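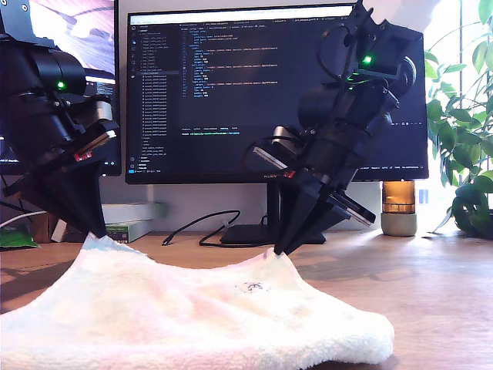 Tickets, refunds and other stuff people ask me

I run the box office for the Tully Comedy Series pretty much on my own, so these are the questions that land in my inbox every week. If yours isn't covered, write to me and I'll get back to you, usually before noon.

Can I get my money back if I change my mind?

Yes, up to 48 hours before the show. Reply to your confirmation email with the word "refund" and your order number. The money goes back to the card you paid with. I can't send it to a different one — please don't ask, the system just won't let me!

What if the comic cancels?

Everybody gets a full refund, fees included, and you don't have to do a thing. If we find a new night instead, your old ticket works for it, or you can still take the cash.

How big is the room?

The Zornau Room seats 400, and the balcony holds another 80 (steep stairs, great view). The bigger December shows move over to the Walex, where we can fit 800.

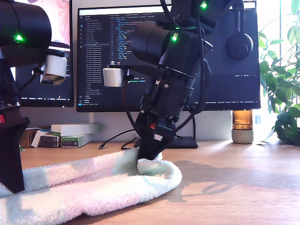

Two arms at the desk, green lights on.

Are seats assigned?

Downstairs, yes. The balcony is first come, first served. Doors open at 7 p.m. and the regulars know it, so come early if you want the front rail.

Can I give my ticket to a friend?

Sure, go ahead. They'll need the code from your email and that's all. If you bought through Stiveck, make the name change on their site, as I can't get into their orders.

Do you have wheelchair spaces?

We do, on the main floor near the side door. Tell me when you book and I'll hold one, plus the seat next to it.

Where do I park?

The lot behind the building has 71 spaces and it's free after 6 p.m. Once that's full, try the street out front.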